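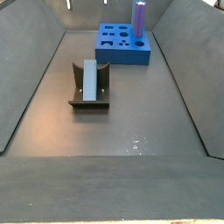 青いフォーム製の型はめ。形の違う穴が並ぶ。

プルテンおもちゃ図書館　定例運営会議　議事録

日時　2022-05-28　午前十時開会（予定は九時半）
場所　アバナシー会館　二階和室
出席　ホロウェイ（議長）、ゲルツ、ストリックランド、レニハン、ハルヴォーセン（記録）
欠席　なし。ただしレニハンは議題三の途中から出席

一　前回議事録の承認

前回の議事録を読み上げ、承認した。ゲルツより、「活発な意見交換があった」という一文は「同じ話を三回した」に改めるべきとの指摘があったが、改めないことになった。この件についても活発な意見交換があった。

二　棚卸しの結果について

ストリックランドより報告。台帳上の所蔵は212点、棚と貸出票を突き合わせて所在が確認できたものは197点であった。差については、過去に廃棄したものを台帳から消していない分がかなり含まれると思われる。「思われる」の根拠を議長が尋ねたところ、廃棄の記録をつけていないので根拠もないとの回答であった。

ゲルツより、台帳の書き方が担当者ごとに違うことも原因ではないかとの意見が出た。たとえば「汽車」「汽車（木）」「木の汽車」「きしゃ」は同じおもちゃである可能性が高い。一方で「パズル（動物）」は少なくとも二つの別のおもちゃを指しており、そのうち一つには動物がいない。

協議の結果、次のとおり決定した。
・三月以前に貸し出したまま戻っていないものは、借りた家庭に電話で確認する。電話はストリックランドが行う。
・廃棄したものは、今後は廃棄簿に記入する。廃棄簿は新しいノートを買う。前に買った廃棄簿用のノートは所在が確認できない。
・台帳の名称は「素材、種類、色」の順にそろえる。色が多すぎるものは「多色」とする。

最後の点について、ゲルツは「多色」がどの色から始まるのかを問題にした。三色以上とすることで決着した。所要時間は棚卸しの報告より長かった。

三　部品がそろわないおもちゃの扱い

型はめ、積み木、パズルなど、部品の多いものの貸出基準について。現行の規約では「部品が欠けたものは貸し出さない」となっているが、規約どおりに運用すると幼児向けの棚がほぼ空になる。したがって運用はされていない。

ホロウェイより、規約を実態に合わせたいとの提案があった。ゲルツは、実態を規約に合わせる努力をまだ一度もしていないとして反対した。両者とも正しいと記録者は思ったが、意見を求められなかった。

ここでレニハンが到着した。駐車場がいっぱいだったとのこと。会館の駐車場は隣のクレトデン卓球クラブと共用で、卓球クラブの大会がある日は毎回こうなる。大会の日程を先方に聞いておくという案は昨年も出ており、担当はレニハンである。

レニハンの意見。積み木は少し欠けても遊べるが、型はめは形が一つ足りないだけで子どもがずっと穴を見ている。種類によって基準を分けてはどうか。これには全員が賛成した。遅れてきた人の意見がいちばん短く、いちばん早く通った。

決定事項は以下のとおり。
・積み木、ままごと道具は、欠けがあっても貸し出す。欠けている旨を袋の札に書く。
・パズルと型はめは、そろっていないものを棚から下げ、事務机の下の箱に入れておく。
・箱に入れて一年たっても部品が出てこないものは、次の総会で扱いを決める。

なお、事務机の下にはすでに箱があり、中身を確かめた者はいない。ゲルツが次回までに開ける。
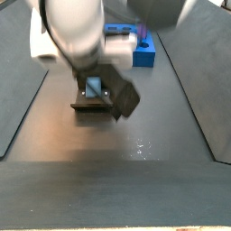
水色の小さなブロック。

四　延滞について

延滞料は一回100円とし、返却日を一週間過ぎたものから適用している。ストリックランドによれば、貯金箱に入れてもらう方式のため、誰が払って誰が払っていないかは分からない。また、延滞していない人が入れていくことがある。寄付と延滞料を分けたいのであれば貯金箱がもう一つ必要になる。

延滞料そのものをやめる案も出た。理由として、払えば遅れてもよいと受け取られていること、受付で言い出しにくいこと、言い出しにくいので実際には誰も言っていないことが挙げられた。反対意見としては、やめると貯金箱の置き場所が寂しくなるというものがあった（ゲルツ）。冗談かどうかを確認したところ、半分とのことであった。

延滞料は当面そのままとし、返却日の前日に電子メールで知らせることを試す。文面はハルヴォーセンが作る。「お忘れではないかと存じますが」で始まる案は、忘れていることを前提にしているとの理由で却下された。

五　消毒と手入れ

返却されたおもちゃの拭き取り手順について、レニハンより説明があった。木とプラスチックは従来どおり。布のものは各当番が自宅で洗うことになっているが、持ち帰ったまま戻ってこないぬいぐるみがある。議長宅のクマもその一つである。議長は、洗ったが乾かないと述べた。持ち帰りは三月であった。

スポンジ状の素材のものは、強く絞らず、薄めた中性洗剤を含ませた布で拭いて陰干しとする。歯形のついたものについては、歯形だけなら貸し出し、ちぎれているものは下げる。歯形とちぎれの境目は当番が判断する。ここで基準を文章にしようとすると昼になるため、議長の判断で打ち切った。

六　夏の催し

会館の広間を借りて、おもちゃの交換会を行いたい。ストリックランドの案では、家にあるおもちゃを持ち寄り、気に入ったものを持ち帰る。余ったものは図書館で引き取る。

最後の一行に対して強い反対があった。前回の交換会では余ったものを引き取り、その多くが電子音の鳴る乗り物であった。そのうち一台は今も物置で、触っていないときに鳴る。電池を抜く場所が見つかっていない。

余ったものは持ってきた人が持ち帰ることとし、チラシの一行目に書く。チラシの印刷は駅前のロニコに頼む。前回は裏表が上下逆に刷り上がったが、原稿を渡したのがこちらなので、今回は原稿の向きに矢印を書き入れる。

受付の割り振りは次回に決める。広間の予約はホロウェイが会議後すぐ窓口で行う。議事録にこう書いておけば行くだろうとゲルツが言ったので、書いておく。

七　利用者から寄せられた声

受付の用紙に書かれていたものを読み上げ、返事を掲示板に貼ることにした。「楽しかった」が多数あり、これには返事を貼らない。「椅子が低い」は子ども用の椅子であることをやわらかく伝える。貸出に関するものは一件で、返事は以下のとおりとする。 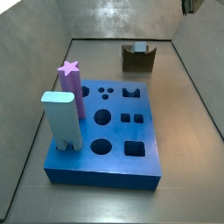 借りたおもちゃの部品をなくしてしまったときは、弁償しなければいけませんか。

弁償はお願いしていません。返却のときに受付へひとことお知らせください。あとから見つかった部品は、一つだけでも封筒に入れて窓口か返却箱に戻していただければ、元のおもちゃに合わせておきます。

「ひとことお知らせください」の部分は、当初「必ず申し出ること」であったが、ゲルツが掲示板全体の印象を問題にして改めた。続く「元のおもちゃに合わせておきます」については、どのおもちゃの部品か分かるのかとレニハンから質問があり、ストリックランドが、分かるものもあると答えた。

八　その他

・受付の鍵が二本とも開けにくい。鍵の問題か錠の問題かで意見が割れた。油を差してみる。
・返却箱に図書館の本が入っていることがある。うちは本の図書館ではない旨の貼り紙をすでに二枚貼ってあるので、三枚目は貼らない。
・お茶代の残りを数えようとしたが、貯金箱に入れた人がいるとのことで数えられなかった。
・会議を時間どおりに始めたいとの要望がホロウェイからあった。なお、開会が遅れたのは和室の鍵を議長が持って出たためである。

次回までの宿題
ゲルツ　事務机の下の箱を開ける
ストリックランド　未返却分の電話、廃棄簿の購入
レニハン　卓球クラブに大会の日程を聞く（継続）
ハルヴォーセン　返却前のお知らせメールの文面
ホロウェイ　広間の予約、クマ

正午過ぎ閉会。次回の日程は、卓球クラブの大会の日が分かってから決める。

記録　イマーニ・ハルヴォーセン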